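The Lévesque jumper, and other things I have bought because of the telly

September 9, 2021

I have been meaning to write about the jumper for ages, and then the parcel came this morning and I thought, right, today's the day. Those of you who have been reading since the Plerville box set post will know what I'm like. For everyone else: I am a grown woman who owns four mugs, two tea towels and a bath mat from the same cancelled space programme.

The programme is Bredisine. It ran for three series, the last one was rushed, and I have loved it since my sister-in-law Marlene Girard lent me the discs one wet January and never got them back (sorry, Marlene). If you haven't seen it, it is mostly people in corridors being kind to each other while something hums. Captain Lévesque wears a navy jumper with a little patch on the left shoulder, and I have wanted that jumper for years.

There was an official one once, sold through the Dendville fan club. They made 600 of them, each with a number sewn inside the hem, and they come up for sale now and then at prices that make me put the kettle on and walk about the kitchen. The last one I saw was asking more than our washing machine cost. I did think about it. I thought about it for most of an evening!

So when Vojtěch Kubíček posted on the forum that he was knitting them to order, I was in like a shot. He works from screen grabs of the second series, when the collar was still the good collar, and he will talk to you about ribbing for as long as you let him. I sent him my measurements, he sent me three little squares of wool in the post, and we settled on the darkest of the three after a good many messages. The patch is by Huguette Després, who embroiders them separately, and she has got the tiny crooked star exactly right.

It is gorgeous. The sleeves are a touch long, but I turn them back, and the Captain does that too in the episode with the frozen lake, so I'm counting it as accurate. It's heavier than I expected and I wore it all through breakfast with the window open so I wouldn't boil.

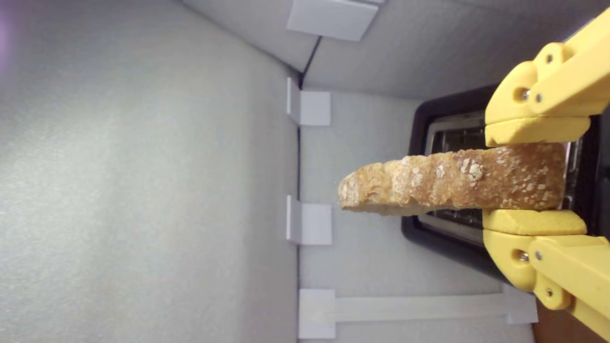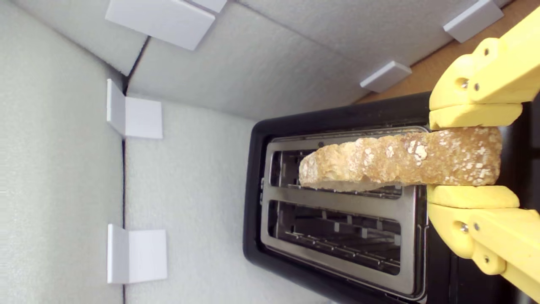 Washing it, and what's next

Vojtěch says cool water, by hand, and dry it flat on a towel — and to take the patch off first, which is why it's only tacked on at the corners. I shall do as I'm told. My last good cardigan went through on the wrong setting and now fits a teddy.

Vernon Sutherland has asked in the comments whether I'd ever part with my duplicate series one poster, the one with the misprinted title. Vernon, yes, but I'd like it to go for the ship's manual if you still have your spare. Drop me an email and we'll sort out postage. I can pack it in the tube the other one came in, as long as I can find the end cap.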